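Clesitness Tape and Vinyl Fair: A Metalhead's Report

So I finally made it to Clesitness in August, and my wallet still hasn't forgiven me. The fair fills two floors of the old bus depot, with 52 tables this year, and the metal people get the whole back wall upstairs, next to a coffee stand that ran out of milk before eleven.

I went straight for the Semow table. They only do cassettes, mostly raw black metal with covers you can't read, and I came away with three, including the new Grondar demo. It's 37 minutes of cold, buzzing riffs with a drummer who sounds like he's falling down the stairs in perfect time. Loved it! The B side drags a bit (one long synth piece too many), but I've played it every night since.

Moradi played downstairs at two. I'd heard them called doom, though I'd say they're closer to slow death metal with some nice clean guitar in between. The vocals were buried and the bass ate everything, but the last song was huge – I had goosebumps, and the guy next to me spilled his whole beer and didn't even look down.

Prices were all over the place. One seller wanted $165 for a first pressing with a split sleeve, and he wasn't moving an inch. Two tables along, I found a clean copy of a split I've wanted since high school for eight bucks. The door people told me they'd had over 2,000 visitors by mid-afternoon, and the line for the restroom backed that up.
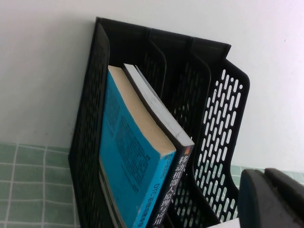 I'm going again next year, with cash this time, and I'll do the upstairs wall before the bands start.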